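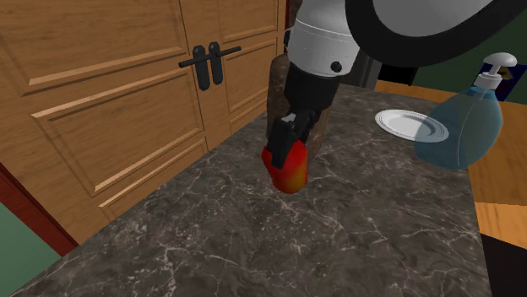

Figure 4. A red and yellow fruit over a dark gray marble countertop (computer rendering).

4.2 What people mean when they say "ripe"

I went into this part of the study thinking it would be the easy one. We had 332 diary entries from the May round, all from households in Wustik, and I figured I could sort the ripeness words in an afternoon and get on to the fun stuff (the arguments over who ate what). It took me eight days.

The trouble is that "ripe" does at least two jobs. Sometimes it's a word for the fruit, as in "the peaches are ripe now." Just as often it's a word for the plan: "ripe enough for Thursday's lunches," or my favorite, from a father of four, "ripe if you're making a smoothie." My coauthor Yoon-hee Yook had warned me about this after the pilot, and I'd waved her off. She was right, and we ended up coding the two uses separately.

Once we did that, a pattern popped out. Entries written in the morning leaned heavily on plan words, and entries written after dinner were mostly about the fruit itself, its smell and its give when you press near the stem. Color came up a lot less than I'd have guessed! People mentioned color at the store and then pretty much dropped it once the bag was unpacked. A few told us flat out that they don't trust red on a mango, and one woman wrote half a page on the subject, with underlining.

I should say something about the word "soft," which gave us more coding fights than everything else put together. For peaches it was nearly always praise. For apples it was a complaint. For pears it could go either way inside a single entry, and in the end we marked those as mixed and moved on. Yook (2020, our coding notes) has the full list of rules, including the ones we tried and threw out.

We also looked at whether the diary format itself was nudging people. The Nellex booklet we handed out gives 1,000 characters per entry, and plenty of folks seemed to feel they had to fill the box. Longer entries had more ripeness words, sure, but the split between fruit words and plan words stayed about the same, so I'm fairly comfortable with it. I'm less comfortable with the weekend entries, where two or three people in the same house were clearly writing together.

4.3 Throwing it out

Waste is where the diaries got short. Most entries about tossing fruit ran to a single line, often with no ripeness word at all, just "gone" or "too late for the plums."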